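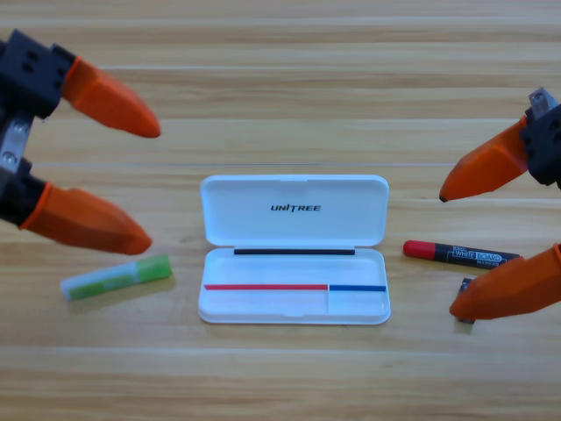
Dollgate Assistive Handling Project
Progress report to the Udano Fund, second period
Submitted 8 April 2026 by Haoran Xiong, project lead

1. Purpose of this period

The grant supports a comparison of fingertips and controllers for two-arm handling of small desk items. The first period covered purchase, mounting and safety checks. The second period, reported here, covered the first full set of trials with the orange tapered fingertips and the start of work on the controller comparison. The flat padded fingertips named in the proposal have been delivered and will be tested next.

2. The task

All trials use the same packing task. A hinged pencil case lies open on the table between the two arms, with a pen or similar item on either side of it. Each arm is expected to pick up the item nearest to it, carry it to the case and lower it into the tray. The case was chosen because it is shallow and light. A finger that comes in too low pushes the case across the table, and a finger that comes in too high drops the item against the rim. Both faults are easy to tell apart when the recordings are reviewed.

The items are ordinary office supplies. Their barrels differ in width and finish, and the whiteboard marker in particular is hard to grip near the end without turning it.

3. Work completed

A total of 2,000 trials was planned for the orange fingertips, and all have been run. Of these, 400 were set aside before the work began and have been kept for the final comparison, so that settings are not tuned on the same trials used to judge them. The remaining trials were divided between two controllers. The first, supplied by Boiko, follows a position target and closes the fingers to a fixed width. The second, from Tamex, limits closing force and lets the width vary with the item.

The Boiko controller was quicker to set up and gave very regular approach paths. Its weakness is the fixed width, which has to be changed by hand when a thinner item is used. The Tamex controller handled a change of item without any new settings, but it was slower to release, and in a number of trials the item stayed against one finger after the other had opened. We have asked Tamex for advice on the release setting and expect to repeat that part of the work.

The tapered shape of the fingertips has been helpful when reaching down beside the case. It is less helpful on long round items, where the contact area is small and the item can swing. We regard this as the main finding of the period and expect the padded fingertips to behave differently.

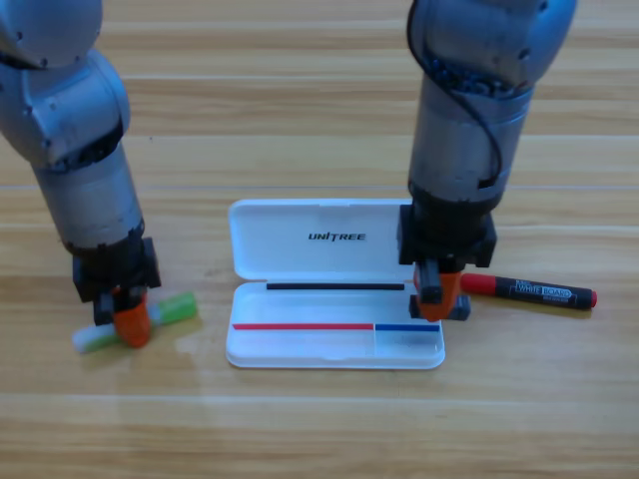 Natalia Reyes, on reading a draft of this section, wrote that the swing should be measured at the moment of lifting as well as over the tray, as a controller that closes gently may look worse at the start and better at the end. She also asked that results for each arm be reported separately before they are combined. Both points have been accepted. The review form now has an entry for swing at lift, and the tables in the final report will list the left and right arms on their own lines.

4. Difficulties

Calibration between the two arms drifted during the early trials and had to be repeated more often than planned. A short check is now made at the start of each session – it takes about 5 minutes – and the affected trials were run again. The cost was met from the existing allowance for staff time.

The review of recordings is behind schedule. Two reviewers mark each trial, and they disagreed at first on what should count as a clean release. A written definition has been agreed and the earlier marks are being checked against it. No success rates are given in this report for that reason.

5. Next period

The padded fingertips will be fitted in April, starting with the left arm. The same task, items and table layout will be used, and the same controllers will be run in alternating blocks. We do not request any change to the budget. We do request approval to move the due date of the comparison tables to the end of the next period, so that the corrected review marks can be included.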